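Thursday, packing bench

Started at two, after Seon-mi had cleared her stuff off the table. Plan for the afternoon was to get through the small boxes and work out what goes into the Carico shipment and what goes back on the shelf. I had hoped to be finished by 5 but I always hope that!

First, the phone boxes. I've changed my mind about these (again). Last month I wrote that they should go flat on the bottom layer because they're stiff and square, and Aarti pointed out that the glossy ones slide all over the place when the tray gets moved. So today it's on edge, printed face toward the front, so whoever opens the thing can read the label without digging. The Galaxy S24 box is the one I keep using to check the fit.

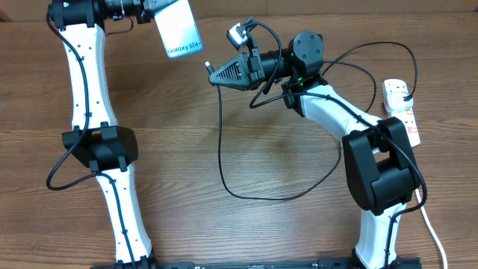 On edge they go in a lot better, as long as you don't try to squeeze one more in at the end of the row. I tried. The corner got a small dent and I had to swap that box for one from the spares drawer - Beverley, if you're reading, that's where it went. I wrote it on the drawer sheet too.

Tape: we're nearly out of the wide brown roll. The Julden stuff is fine for paper but it peels off cardboard overnight, so please don't use it on anything that's leaving the building. I've asked Mal-soon to order 20 rolls with the next supply run and she said she'd see what the budget looks like.

Things to sort out before the next session:

1. Trim or retire the cardboard box with the torn bottom edge. The flaps catch on everything and I'm tired of brown fluff on the table. Bok-nam thinks it has another trip in it, I think it's recycling.

2. Decide where the big dark panel lives. Propping it on the white block is okay for an afternoon but I wouldn't leave it like that over a weekend. 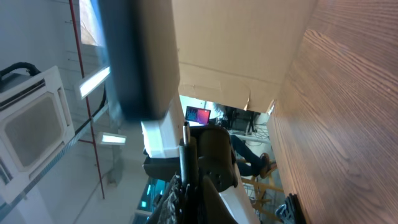 3. Cables on the floor by the desk. I'd like them bundled, or at least pushed back to where feet don't go. There are ties in the Usmont tin, second shelf.

4. Packing list for Carico. I got as far as line 17 and then Aarti needed the laptop, so it picks up from there. Don't renumber it please, the labels are already printed.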